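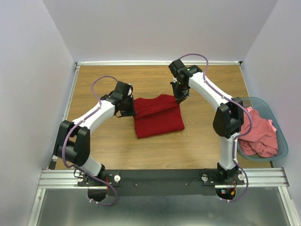 Step 3: Let the arms have a go at the folding

OK, now the fun part! By this point you've got your two arms mounted at the front of the table and you're itching to hand over the laundry. So was I! Start with one plain garment laid flat in the middle, where both grippers can get to it. The red one was my practice piece, and I ran it 19 times before I let myself try anything else.

Go slow on the corner pinch. A gripper wants to grab two layers or none at all, so bring it down nearly straight and close it gently – then lift just a little and check what you caught before you pull anything across.

Keep the rest of your pile in a basin off to the side. Picking a piece out of a crumpled heap is a much harder job than folding, and I still do that bit by hand (my friend Teguh says that's cheating).

So can it do your laundry yet? Mine can't. One decent fold took 297 seconds, and I can do a shirt while yawning!

Step 4: Save your good runs before you change any settings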